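# Breakfast Before the First Bus

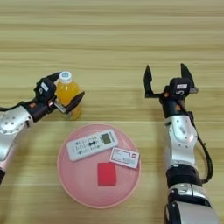
*Orange juice and a pink plate on a wooden tabletop.*

The woman who runs the kitchen at Brimard, a small guesthouse across from the Sodura bus depot, starts work at ten to four. The first bus leaves at 5:15, and most of her guests are on it.

"They don't want a big meal at that hour," she said. "They want something they can finish standing up."

She took over the kitchen in March, after eleven years in a hospital cafeteria. The old menu had eggs four ways. She cut it to toast, flatbread, fruit and oatmeal, and kept the coffee. Some regulars complained. One left a note asking for the omelet back, and she has it taped inside a cupboard door.

"I might do omelets on Sundays. I haven't decided. The stove has two burners and one of them is slow."

Her bread comes from Tsolakis, a bakery up the hill that delivers the night before. She buys 120 rolls a week and freezes what she doesn't use. Juice was harder. She tried squeezing her own for a while and gave up on it.

"My wrists hurt and people left half of it in the glass. Bottles are fine."

Last year the guesthouse served 2,447 breakfasts, according to the owner's ledger. She expects fewer this year, with the depot closing one of its bays for repairs. Drivers used to come in for coffee between runs, and they now park on the far side of the lot.

Asked what she eats herself, she had to think.

"Toast, when everyone's gone. Sometimes with cheese. I sit by the back window and listen to the radio until the dishes need doing."

The kitchen closes at nine. Guests who sleep later can take fruit from the bowl at the front desk.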